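Come fold with us at Meltine

Hi! I'm Virgil Bălan and I run the back room at Meltine, the secondhand clothing shop on Costache Street. We're looking for two people to join us from May, mostly for sorting and folding. It's part time, Tuesday plus one other day that we'll pick together, and you're done by 3 in the afternoon.

Most of the job happens at a wooden table. Clothes get piled up at one end, you pull out a piece, look it over, fold it and put it on the right stack. Denim, T-shirts, dark stuff that all looks the same until you find the label... it's a mixed bag, and I still love it after all these years (my wife thinks I'm nuts). You'll want to be okay with standing, and with me talking a lot.

A pile can have jeans, something black and something red all tangled up together, so a bit of patience helps!
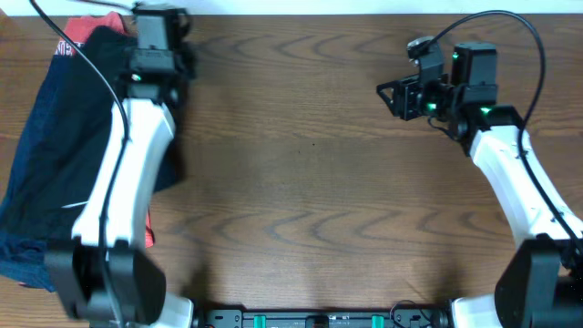
What you'd be doing

Sorting by type and size
Checking pockets, zippers and seams
Folding to our shelf size (I'll show you, it takes a morning to learn)
Setting aside anything that needs mending for Valentin Radu, who does our repairs

What you get

Paid training, a free lunch, and 2 pieces a month from the shop, your choice. No experience needed. If you've folded laundry for a big family, you're ahead of where I was.

How to apply

Drop by the shop at 216 Costache Street and ask for Virgil, or leave a note with your name, your phone number and the days you're free. No résumé, please, just a few lines about yourself. I'll call everybody back, even if it takes me a few days.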